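Living Near a Buried Gas Line: Household and Yard Tips

Updated in March by Florin Onu

Plenty of homes have a gas transmission line running under the back field or along the lot line. Most days you would never think about it. The tips below cover the ordinary jobs that go with owning a place like that: digging, planting, keeping papers, and dealing with the crews that come through. I have lived next to the Bernton lateral for a long time and have made a few of these mistakes myself.

Find your easement on paper first

The painted posts tell you a line is nearby. They don't tell you where the easement begins and ends, and the pipe doesn't always run straight from one post to the next. Go to the county recorder's office, or its website if it has one, and ask for every easement recorded against your parcel. Ours was at book page 351 and had been amended twice. The amendments mattered more than the original.

Look for the width, who may enter, what they may cut, and what they owe you for damage. If it says "as now laid or hereafter laid," ask a lawyer what that means in your state before you sign anything new.

Digging

Call 811 before any digging, including fence posts and mailbox posts. Do it several business days ahead, as the waiting period differs by state. The call is free. Wait until all the utilities have answered, and keep the ticket number.

Locators mark the lines the utilities own. They usually don't mark the gas line you ran to a grill, the wire to the shed, or a sprinkler system. Those are yours to find.

Flags get mowed. Take a photo of each mark with the house or a tree in the background, and measure from a fixed corner. If the marks fade or the ticket expires, call again.

Near a mark, dig by hand with a rounded shovel and go in at an angle. No pickaxes. If you scrape or dent a pipe, stop and report it even if nothing seems to be leaking. Damage to the coating can turn into a leak years later.

Planting over the right-of-way

Grass, wildflowers and most vegetables are fine under many easements. Trees generally are not, and the company can remove them without paying you if the easement says so. Shrubs fall somewhere in between, so get the answer in writing. I lost a row of hazelnuts to a Kokkinos clearing crew one Wednesday and had no claim at all.

Raised beds are a gray area. A low one that can be lifted out by hand is usually tolerated. Anything with a footing is not. Don't park a loaded truck or pile soil over the line without asking either.

Keeping the papers together

You will collect more paper than you expect: the easement, survey, dig tickets, letters, receipts for fence repairs, and notes of phone calls. Keep it all in one lidded plastic box indoors, off the basement floor. Put the easement and survey in a clear sleeve at the front. Scan everything once a year and store the scans somewhere outside the house.
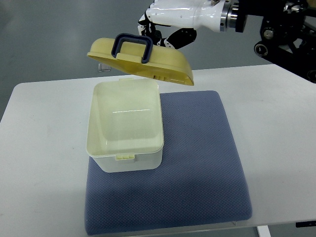
When a crew comes onto the land

Ask for a name, a company and the reason for the visit, and write them down with the time. Contractors change often. We have had people from Zikar for mowing and Jisurex for survey work, and neither knew what the other had agreed to.

Walk the strip before work starts and photograph gates, culverts, fences, drain tile outlets and the condition of the ground. Walk it again after they leave, and once more after the first heavy rain. Ruts and settled trenches often show up late.

Send damage claims by certified mail with copies of your photos and a repair estimate. A claim of $2,000 for a fence and a washed-out lane went through for us with two letters. The one I made over the phone went nowhere.

Wells and creeks

If you're on a private well and construction is planned nearby, pay for a lab test beforehand. Use a certified lab and let its staff tell you how to take the sample. Repeat the test afterward with the same lab and the same list of substances.

For a creek or pond, stand at the same spot each month and take a picture. Note the date and whether it has rained. Muddy water below a work site should be reported to the state environmental office the same day, with the location.

If you suspect a leak

Signs include a hissing sound, dirt blowing up, bubbles in standing water, or a patch of dead grass in a green field. Gas in transmission lines often has no added odor, so don't wait for a smell.

Leave on foot, upwind. Don't start a car, flip a switch or use a phone until you're well away. Then call 911, and after that the emergency number on the marker post. Copy that number now and tape it inside a kitchen cabinet, with a second copy in the glove box.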